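Opinion > Networks > Satellite and Remote Links

Stop selling remote sites on peak speed

2/5/18

Every brochure for a satellite link leads with the download figure. Mustiten does it, Rollis does it, and the resellers copy the number into their quotes without a second thought. I think it is the least useful figure on the page.

I look after the links for 14 rural depots. Most of what they send is small: stock updates, card payments, a few emails. None of it needs a fast pipe. It needs a pipe that is still there when the rain comes in, and a contract that says what happens when it isn't.

In February one depot lost its link for 63 minutes in the middle of a delivery. The supplier's monthly report still showed the service as within target, as the target was an average over the whole month. The drivers could not have cared less about the average.
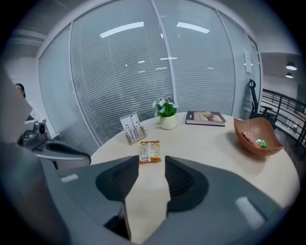 What I would ask for instead

First, the committed rate, in writing, at the busiest hour of the day. We moved two sites to Vermeulen last year on a slower plan with a proper guaranteed rate, and complaints from those sites have stopped. The bill went up by 137 pounds a month. I would pay it again.

Second, the delay. A link with a round trip of 561 milliseconds is fine for email and poor for a phone call, and customers should be told that before they sign. Plesia puts its delay figures in a footnote. They belong next to the price.

Third, a named fault process with a time limit on it. A ticket number is no help to a site manager with a queue at the counter.

Suppliers will say that buyers only ask about speed. Some do. They ask about it after years of being shown little else.

Related items
Choosing a backup link for a small site
Rain fade and what to do about it
Reading a service level agreement
Is a shared data plan worth it?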